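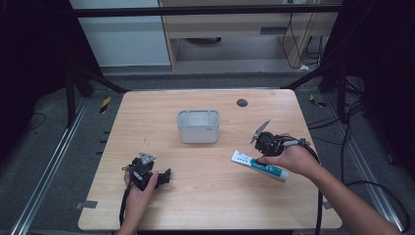

Small white container on the table, hand-held gripper either side.

Football Coaching Level 2 – Session 4 notes
Defending a lead: what changes after half time
Notes by Gisela Ocampo, tidied up a bit after the lecture. 19 March 2020

Read before the practical. Bring boots and something to write with. Bibs are in the store.

1. Where we left off

Last time was the press from the front, who goes first and who covers. Today is the other end of it. You're in front, second half, other side have changed something. What do you do and when.

Main thing to take away – a lead changes how players behave before the coach has said a word. Full-backs stop going. Midfield drops five yards, then ten. Striker gets left on his own and the ball keeps coming back. Most of you will have seen this from the touchline and shouted "get out!" at the back four. Back four can't get out if there's no pressure on the ball. Come back to this in section 3.

2. The match we're using

Zostton v Gundlow, October, cup tie. Zostton two up at the break, Gundlow level by the 80th minute, tie went to extra time. Those who've watched the full recording, good. Those who haven't, watch the second half at least, the first isn't much use for this topic except for the shape.

Shapes:
Zostton 4-4-2, fairly flat, wide men told to tuck in when the ball is on the far side.
Gundlow started 4-3-3. At half time they took off a holding midfielder and went to two up top with a third just behind. So now three against two centre-backs, unless a full-back comes in.

Zostton manager did not change anything at the break. Ask yourselves if you would have. I'd have been tempted to leave it as well, two up and playing nicely. Group B said bring on a third centre-back straight away. Possible, but you'd be doing it before you've seen what Gundlow are up to, and you lose a man from midfield or up front. Wait five minutes and look.

3. What went wrong (in order)

First ten minutes of the half. Zostton still pressing but only the front two. Midfield four have stayed put. Gap between the lines maybe twice what it was. Gundlow's spare man stands in it and gets the ball facing forwards every time.

Next. Centre-backs see a man running at them with the ball and drop. Quite right too, you can't step up onto a player who has time to pick a pass. But the midfield is still caught between, neither pressing nor covering.

First goal. Cross from the Gundlow left. Watch the right-back, he has come in to help with the three and is now too narrow to stop the cross. People blame him. I don't. Trace it back three passes and the ball is with their centre-half, under no pressure at all, and he's allowed to switch it forty yards.

After the first goal. Worst spell. Zostton kick long every time, nobody near the striker, ball back in seconds. Count how often in your own time, it's good practice for the analysis task.

Second goal. Set piece, second ball. Everybody is in the box and there is no one on the edge of it. The shot comes from exactly there. We'll do edge of the box set-ups in the next session so don't spend ages on it now.

4. Terms – have these ready for the written paper

Compactness: distance from your last defender to your furthest forward, and also side to side. Both. A lot of people only write the first one and lose marks.

Rest defence: the players who stay behind the ball while you attack, and where they stand. Not the same thing as "defenders who didn't go up".

Trigger: the thing that tells the team to press. Bad touch, pass backwards, receiver facing own goal, ball in the air. Agree yours beforehand and keep to two or three.

Block: high, middle or low. Describes where the team waits. A low block is fine if it is chosen. Zostton's was not chosen, they ended up in it.

Game state: score plus time left plus numbers on the pitch. One-nil up after ten minutes and one-nil up with five to go are different game states, so don't write "winning" and leave it there.

5. Options for the coach

a) Change the line, keep the shape. Midfield told to come up with the front two or the front two told to come back to the midfield. Cheapest fix. Can be done with a shout in a stoppage. Try this before anything else.

b) Change one job. One of the front two drops onto the Gundlow player who is starting the attacks. You lose an outlet but the long switch goes away. Elibariki Rashidi did this with his under-18s at Ueda and showed us the clips last year, worked well as long as the other striker was willing to run the channels. Tired striker, forget it.

c) Change the shape. 4-4-2 to 4-5-1 or a back five. Takes a few minutes to settle and you want a stoppage for it. Danger is that players hear "five at the back" as "sit on the edge of your own box".

d) Substitutions. Fresh legs in wide midfield often do more than another centre-half. Zostton waited until it was level. Too late.

e) Slow it down. Keep the ball, goal kicks short if you trust your keeper, throw-ins taken properly. Possession is a way of defending. Don't confuse with time wasting, which gets you booked and winds up your own players as much as theirs.

Question from the back about whether captains should make these calls. a) yes, b) maybe, rest no. But the captain must know the plan before kick off. Discuss with yours.

6. Practical (pitch 2, Iditz ground)

Half pitch, full-size goal at one end, two small goals on halfway.
Eight defending, nine attacking, plus keeper.
Defending team starts with a two goal lead. Ten minutes on the clock. Say the score out loud before each restart, it matters more than you would think.
Attackers score in the big goal. Defenders score by passing into either small goal.

Progressions:
– Attackers may put an extra forward on at any point without telling anyone. See who spots it.
– Defenders only allowed to score if their whole team is out of the box at the time. Gets the line up.
– Coach in charge gets one stoppage of thirty seconds. Use it well. Most people talk for all thirty and say five things, pick one.

Coaching points to look for: pressure on the ball first, then the line. Distances between the units. Body shape of the wide midfielders, open so they can see the man and the ball. Who is talking and is it any use ("come on lads" is not information).

Common faults when running this: stopping it too often, standing on the goal line where you cant see the distances, coaching the attackers by accident. Stand on halfway, off to one side.

If the pitch is frozen or waterlogged we use the hall, same exercise with six v six and smaller goals.

7. For next time

Pick any match where a team went two up and did not win. Your own team is fine, no need for video if you were there and took notes. One side of A4:
– shape of both teams before and after the change
– the moment you think it turned, with the minute
– which of a) to e) you'd have used, and when
– what you'd be giving up by using it

The last one is where the marks are. Everyone can say put another defender on. Say what it costs.

Reading: chapter on game managment in the course book, plus the sheet on set pieces handed out in week one. If you've lost it ask Elibariki, he has spares.

Written work in by the start of session 5. Hand it in on paper please, I can't open half the files people send.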